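Guides > Play at home > Toy care

How to wash a pile of play food without losing your mind

Last updated 13th March

I clean our toy kitchen every October and again in spring, and I've finally got it down to one evening. Grab dish soap, an old toothbrush and two big towels. 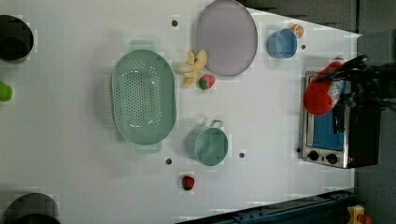
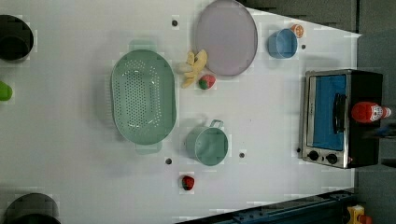 Sort first! Hard plastic goes in one heap, anything fabric or wooden in another, and anything with batteries stays far away from the sink (ask me how I learned that one).

Fill the sink with warm water and a small squirt of soap. Let the plastic stuff soak for 4 minutes, then go at the seams with the toothbrush. Hollow pieces love to hide water, so squeeze them hard and leave them hole side down overnight.

Wood just gets a damp cloth and a quick dry. Fabric goes in a zipped pillowcase on a cold gentle cycle, then on the rack. My friend Sum-yee Lam uses the dryer on low, but I melted a felt pizza that way and I'm not going back.

Check for cracks before you put it all away, and toss anything that's splitting.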